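Protection orders and the notice period: what changes for members

Members who rent through the Drastbridge scheme have been asking what happens to a tenancy when one person in the home has been granted a protection order against another. The short answer used to be "it depends on who signed". The longer answer is set out below, with the changes agreed in January.

Until this year the scheme's standard agreement treated joint tenants as a single party. If one of them gave notice, the notice ended the tenancy for both. That suited couples who were moving out together. It did not suit a person who had stayed in the home with an order in place, because the one who had been told to leave could still bring the tenancy to an end by sending a letter. Two members lost their homes that way before the rule was looked at.

The new wording says that where a court has made an order excluding a joint tenant from the property, notice from the excluded tenant alone will not be acted on while the order is in force. The scheme will write to the remaining tenant within 20 working days and offer a meeting. The meeting can be by phone, and it can be put off once without giving a reason. If the remaining tenant wants the tenancy in their own name, an application form goes out with the letter.

Rent is the part people worry about most. A sole tenant becomes responsible for the whole rent from the date the new agreement is signed. Arrears built up before then stay on the old account and are not carried over. The scheme may still ask for them, but it will ask both former joint tenants and it will not refuse a new agreement because of them. This was argued over at some length. The view that won was that a person should not have to clear a debt, half of it someone else's, before being allowed to feel safe at home.

There is also a small fund. It stands at £3,000 for the year and pays for lock changes, window locks, a replacement door where one is needed, and removal costs for those who would sooner move. The usual limit is £100 for locks. Larger claims go to Muthu Arumugam in the tenancy office, who can approve them on the same day. You do not need a police reference number to apply. A letter from a support worker, a GP or a solicitor will do, and if you have none of these, ask for a call back and say so.

Some points that came up at the open evening and were not fully answered on the night:

An order that has run out does not protect the tenancy. If yours is coming to an end, tell the office before it does, even if you have not decided whether to ask the court for another.

A tenant who has left the home for safety has not given it up. Tell the office that you are away and where post can be sent. Post can be held at the office if you would rather give no address at all — several people asked about this — and it will be kept in a locked cabinet and handed over only to you.

Children's names do not appear on the agreement and do not need to be added. School and nursery letters are sometimes asked for as proof of who lives in the home, and you can cover up the name of the school.

Lodgers are not covered by any of this. If you are a lodger and you are being hurt or threatened by the person you rent from, the scheme's agreement is with them and cannot be passed to you, but the office can help you apply for a place of your own.

Staff training is being changed as well. Hitard, the firm that answers the repairs line in the evenings, now has a note of what to do when a caller asks for a lock change and cannot talk freely. The caller can ask for "a visit about the Bruvamus form". The operator will then ask only questions that can be answered yes or no. There is no such form. Please pass the phrase on by word of mouth and do not put it on a noticeboard at home.
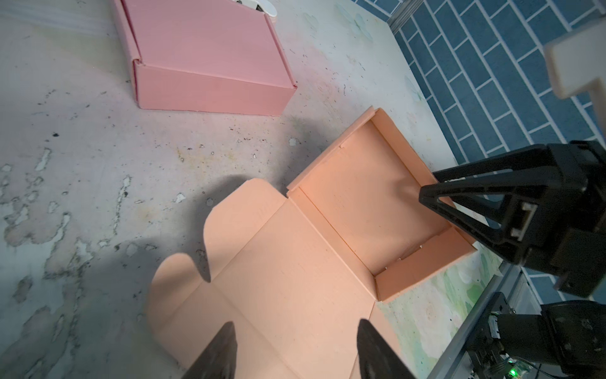
DRASTBRIDGE, 4th March — The revised agreement was approved at the general meeting and applies to all new tenancies from the day after. Existing tenants do not have to sign anything. The new clause is treated as part of every current agreement, and a printed copy will be sent to each household with the spring rent statement. It goes to everyone, so that receiving one says nothing about the person who opens it.

One amendment was put from the floor and carried. It raises the limit for removal costs to £2,000 where a household has to leave the area, on condition that the money is paid straight to the remover. A second, which would have allowed the scheme to end the excluded tenant's interest without a court's agreement, was withdrawn after advice that it would not stand up.

The Annamalai Room has been booked for anyone who wants to go through the wording with a member of staff. It has its own entrance at the side of the building and you will not have to sign in at the front desk. Interpreters can be arranged with three days' warning, and we do not use family members or neighbours for this.

Questions about the clause can be left with the tenancy office in person or by phone. If you are in danger now, ring 999. If you cannot speak on a mobile, press 55 when you are asked to.

The minutes of the meeting will be available at the office once they have been checked. The item on bin storage was held over to the next meeting.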